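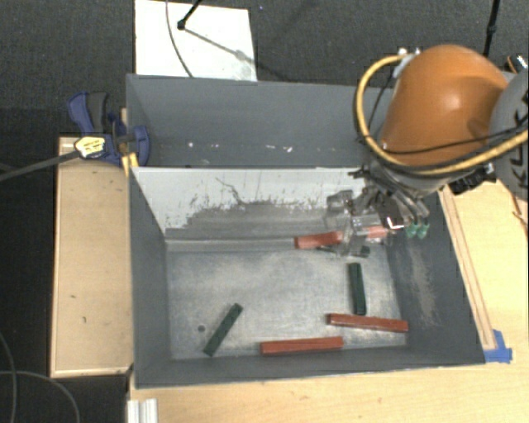
Chapter 4
Bins, Dividers and the Stuff That Goes in Them

My first job out of school was in the parts room at Stivton, a company that made fittings for garden sheds. I was hired to pick orders, and I figured I'd be good at it, having two legs and a working knowledge of the alphabet. By the end of my first morning I had walked the same aisle so many times that Theresia Aebischer, who ran the room, took the clipboard out of my hands and sent me to stand in front of one bin. "Tell me what's wrong with it," she said. I couldn't. It was a bin! It had brackets in it!

What was wrong was that it had two kinds of bracket in it, left-hand and right-hand, and they were all in one big heap. Every picker who came by had to dig, pull one out, turn it over, drop it back and dig again. I'd been doing it myself all morning and hadn't noticed.

So this chapter is about bins. I know, I know. Chapter 3 had floor plans and loading docks, and now you get a box. But a small parts room lives or dies by its boxes, and the people who write in to me after reading this book mostly want to talk about Chapter 4.

What you'll be able to do

By the time you get to the review problems you should be able to choose a bin depth for a given part, decide where a divider goes (and whether you want one at all), read the wear on a used bin, and work out a refill point for a two-compartment setup. You'll need the reorder formula from Chapter 2, so stick a bookmark in it now.

4.1 One bin, two jobs

Look at the gray bin on the opening page. It has a divider, and the divider makes one narrow compartment at the rear and one larger compartment in front. All I want you to think about for the moment is that uneven split. Beginners nearly always put a divider dead center, I think because it looks fair. Parts don't care about fair. If you use up one item far faster than the other, an even split leaves you refilling one side constantly while the other gathers dust.

An uneven split also lets you run what we called a front-and-back at Stivton. You pick from the big side until it's empty, and the small side is your reserve. Opening the reserve is the signal to reorder. No counting, no computer, and it works at six in the morning when you're half asleep.

Now look at the larger compartment again. There are red blocks and dark green blocks in there together, lying at all sorts of angles. With two colors that's fine, your eye sorts them before your hand gets there. Swap in my left-hand and right-hand brackets and you've got trouble. We'll come back to this under "Look-alikes" in 4.3, where I'll give you the rule I use for deciding which parts can share.

4.2 Reading the wear

I love an old bin. A new one tells you what the maker hoped for, and an old one tells you how people use it. The divider in the photo is pale along the top and rubbed to a darker gray lower down, with little scrapes and scratches all over the ragged line where the two tones meet. The floor is scuffed too. When you take over a parts room, walk it once with a notebook and write down marks like these before you move anything.

Peiyu Lu did this at the Drernville store, which had 300 bins, and she marked the scuffed ones on a map with a red pencil. Nearly all of them turned out to be on two shelves. She moved those shelves next to the packing bench and cut the average pick from 40 seconds to 19. The notebook part took her one afternoon, and I still have a copy of the map with her coffee ring on it.

Try it before you read on

Find a drawer or box at home that holds at least two kinds of thing. Batteries and chargers will do, or spoons and spatulas. For a week, make a pencil mark on a scrap of paper each time you reach in, with a separate column for each kind. Then cut a cardboard divider to match your tally and use the drawer that way for another week. Keep both sheets. You'll need the numbers for Problem 6.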